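Groups > Orkska Supper Club > Minutes > December

Minutes of the December meeting, Orkska Supper Club
Start: 7:15 in the evening, at the Brernomora hall
Chair: Zhuoran Dong

Last month's minutes were read and approved with one fix (the soup swap raised $495, and we had left off the last digit!).

1. Winter dinner
What a night that was. Every seat was taken, and the kitchen crew got all the plates out before the speeches, a first for us. Ticket sales came to $2,242. Zhuoran thanked the people who stayed to mop. The long tables worked so well that we agreed to set them up the same way in spring — with a wider gap by the coat rack this time.

2. Recipe booklet
We have 15 recipes in hand and would love more, especially breads and anything with beans. Krishnan Print can do a stapled booklet or a spiral one. Everyone who has ever tried to cook from a stapled booklet voted for spiral. Carried. Please write amounts in cups and spoons, and say how many people the dish feeds.

3. Seafood night
This got the room going. Esta Market will hold an order for us if we call 3 days ahead. Ideas were chowder, fish cakes, and a shrimp starter served on small plates so people can walk around and talk. Members with shellfish allergies asked for a separate table and separate serving spoons, and that was agreed right away. We will try the chowder two ways at the next meeting, so bring a bowl. 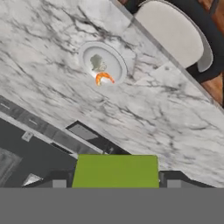

Item 3: shrimp on a round white plate, marble countertop.

4. Other business
The big stockpot lid is still missing. The hall needs its key back by noon on the day after any event.

Closed at 9:05. Leftover pie was shared out.

Comments

pia_r: Spiral!! So happy. I'm sending my cornbread tonight.

Walt: Could the chowder be made without bacon in one of the pots?

GretaM: I have the stockpot lid, sorry, will bring it next time.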